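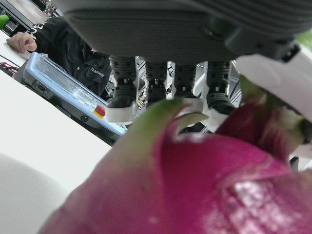 Four-fingered hand over a dragon fruit at the Padolside bench, with the teach pendant on the table.

Progress report to the Durnero fund, 20 March 2022
Prepared by Odair Prado

We've had a great quarter on the soft fruit handling project, and most of it comes down to finally having a hand on the bench that we can plan around. Dragon fruit has become our favorite test item – those curling scales catch on everything, and they tell us a lot about how a fingertip should approach.

Spending so far
The spare fingertip pads came to $1,529 for a set of 30. Cable sleeves were $291. Both orders are inside the budget line we agreed on in November.

What we'd like to buy next
Guido Marras has quotes from Omier and Iyer for a second hand. Iyer costs more but includes a service plan, and we're leaning that way. Delivery is four weeks from either one. We would also like to move the leftover travel money into fruit and pads, if you're happy with that. We use up a lot of both!

Still open
The bench at Padolside needs a second power circuit before another arm can go in. Guido is getting a price and will send it on with the final quotes.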